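Home | Features | Food | House | Letters | Archive | Subscribe

Print this page | E-mail to a friend

The Tablecloth Comes Back

Mon 17 June

When I moved to this country I brought two suitcases, and in one of them there was a tablecloth. My mother put it there. I had asked for winter boots to go in that place, and she said that boots can be bought anywhere. She was right about the boots. The tablecloth then lay in a drawer for 14 years.

I think many people of my age have such a cloth. It came from a grandmother or from a wedding, it is white, it is bigger than any table they own, and it makes them feel a little guilty. We eat on bare wood, or on mats that can be wiped. In my childhood home the cloth went on the table every Sunday and came off on Monday morning, and Monday was for this reason a bad day. My grandmother boiled water before anybody else was awake.

So I was surprised last December, when I was invited to three dinners and at all three there was cloth on the table. The hosts were not old. One of them had bought hers only the week before, in the linen store Jernard on the market street, where I had never gone in because the window looked expensive. I went there the next day.

It is a narrow store with shelves up to the ceiling. The woman behind the counter told me that they now sell more tablecloths than towels, and that this was not so five years ago. Her customers are mostly people who rent small apartments. They have one table, which is also the desk and the ironing board, and when friends come they want it to stop being a desk. A cloth does this in half a minute. I had never thought of it like that. For me the cloth was always about respect for the guest, and also about hiding the scratches.
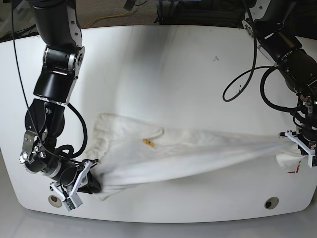

She asked me what I had at home, and I described my mother's present. She wanted to know the weave, and I did not know it. She wanted to know if it had been washed before storing, and this I knew very well, because my mother would not have packed a cloth unwashed. Starched too? Yes, starched too. At this she made a face. Starch should be washed out before a cloth is put away for a long time, she said, or the folds turn yellow and in the end they crack.

At home I opened the drawer. The folds were yellow, but they had not cracked.

What came next took me most of the winter, and I will tell it shortly. You soak the cloth in cool water for one night and change the water in the morning. You do this again until the water stays clear. After that comes warm water with a mild soap, and after the soap a lot of rinsing, more than you believe is necessary. I did not use bleach. Everybody I asked had an opinion about bleach, and the opinions did not agree, but those people who had spoiled a cloth had all spoiled it in this way. The yellow became cream, and then most of it was gone. One line in the middle has stayed, and I put the bread basket there.

Ironing was the harder part. My cloth is 308 centimeters long, and my ironing board is made for shirts. I tried it on the floor, on top of a blanket, and my knees complained for two days. Then I took it to Hullon, the laundry near the station, which still has an old roller press in the back. They charge 8 dollars for a large piece. You bring it damp, they feed it through folded once, and it comes out so flat that it is almost a pity to put a plate on it. On Fridays there is a line, and I have found that people in this line talk to each other. They compare stains. Candle wax is considered easy, and for red wine everyone has a different recipe from a different aunt.
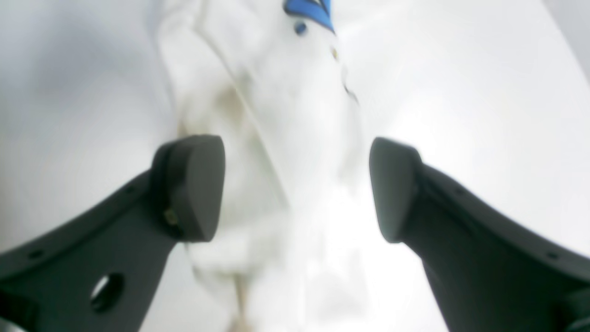

Not every cloth has to be pressed, of course. The restaurant Krishnan, where I eat too often, lays its tables with cotton that has only been pulled straight by hand while damp and then hung over a rail. The owner told me he stopped ironing when he saw that guests touch the cloth more if it is a little soft. They lean on it, they stay longer, they order tea. I cannot say if his calculation is correct, but I always order tea there.

There is also the matter of size. At Jernard I learned that the cloth should fall 40 centimeters over the edge for a formal dinner and much less for an everyday one, otherwise it lies in the lap of the guest. Round tables are more difficult than square ones, as the corners of a square cloth hang lower and small children find them. My grandmother sewed little weights into her corners. I have seen that these are sold again now, as clips, in the shape of lemons – I bought four and use two.

For those who want to start with something cheaper, the flea market at Sokero hall is good on the first Saturday of the month. Go early and unfold everything. The sellers do not mind it, and a hole is always on the inside of the fold. A monogram of a stranger lowers the price by a lot – I own now six napkins with the letters of some other family, and I have become fond of them.

In spring I sent my mother a photo of the table with eight people at it. She wrote back that the cloth was not centered.

Print this page | E-mail to a friend

Contact us | Copyright, all rights reserved | Back to top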